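Thread reader · 5 min read

1/ Right, I promised a few of you I'd write up the Great Skin Situation, so settle in with a cuppa. It starts in March, when the heater went on for the first time and my hands turned into bark overnight. Cracked knuckles, that tight papery feeling, sleeves catching on everything.

2/ For context I wash my hands a LOT. I do the early shift in a bakery kitchen, so it's hot water and sanitiser from 4 am and then flour on top of it (flour is so drying, it's like dusting yourself with a tea towel). By smoko on a Tuesday I couldn't close my fist without something splitting.

3/ My approach for the last decade has been to buy whatever's on special near the register, use it for three days, then find it under the car seat in summer when it's turned into soup. I have owned so much hand cream. I have finished possibly one tube of it.

4/ So this time I did it properly. Went round the house and put every cream, balm and lotion in one place. There were 19. NINETEEN. Bathroom cupboard, handbag, glovebox, the drawer with the batteries in it. Seven of them were the same rose one from the chemist in Avon.

5/ I chucked anything that smelled like crayons. That's the old oil smell, and once you know it you can't un-know it. Also anything that had split into water and sludge. If you haven't sniffed your creams lately, go and do it, I'll wait.

6/ Then I sorted what was left into three piles. Runny stuff in a pump, thicker creams in tubes, and the properly greasy ointments. I'd always thought these were the same thing at different prices! They feel completely different on, and I'd been using the lightest one on the worst skin.

7/ The pump lotion was my Skado one, the big family bottle. Lovely on legs after a shower. On my knuckles it was gone in a minute and stung on the way in. Demoted to legs.

8/ The Molloswood balm I really wanted to love because the tin is gorgeous and it cost me $49, which I will be taking to my grave. It's nearly all wax. Beautiful on elbows and heels. On hands you leave a print on every doorknob in the place, and don't even think about opening a jar.

9/ Plain tube creams won for daytime. Medium thick, no perfume, sinks in enough that I can hold my phone. I keep one by the kitchen sink and one in my work bag and that alone has probably done more than anything else, seeing as I'm too lazy to walk to the bathroom.

10/ Nights are where the grease comes in. Ointment on, cotton gloves over the top, straight to bed. You look like a mime. I got the gloves from Benmoussa, the fabric shop with the cranky door, and they were cheap enough that I went back for a second pair so one can be in the wash.

11/ Tip I wish I'd had earlier: put the gloves on AFTER you've set your alarm, plugged in your phone and found your spot in your book. I have learnt this many times. I keep learning it.
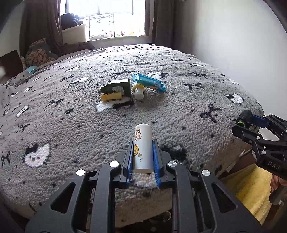
12/ Where was I. Damp skin! Somebody's mum told me this at netball and I thought it was rubbish. Pat your hands so they're not dripping but not bone dry either, then put the cream on straight away. Much less cream, much better hands. I was rubbing it into sandpaper before.

13/ Also swapped the sink soap. The old one was a bright green thing that could've stripped a deck. Now it's a boring fragrance-free wash and rubber gloves for the dishes. I resisted the rubber gloves for years because they remind me of school camp, but fine, they work.

14/ Face stuff, because three of you asked: I don't really do anything. Moisturiser, sunscreen, done. I did have a go at an eye cream once and it made my eyes water through an entire movie, so I'm not your girl for that.

15/ Results after 20 days, if you're keeping track at home. No splits on the right hand. One stubborn one on the left thumb, which is the thumb I scrape the trays with, so it never really gets a go at healing. Colour's much better. I can wear my good jumper without snagging it.

16/ Obviously if yours are weeping or really sore or it keeps coming back, go and see your GP or have a chat with the pharmacist. I'm a person who makes scones.

17/ Next job is lips. I've already found five lip balms in one coat.

Comments

doughnutdays: The crayon smell!! I just went through my bathroom and four of them had it. Thanks, I hate it.

nightshift_nanna: Ex-nurse. Gloves at night got me through every winter on the wards. Wash them without fabric softener, it made mine itchy.

pebblecove: $49 for a tin of wax, you poor thing. Did you at least keep the tin?

the original poster: It has buttons in it now

More from this thread's author
Why my sourdough sulks in cold weather
I tried to mend a jumper and have regrets
Rubber gloves, ranked by smell
The four o'clock alarm: a love story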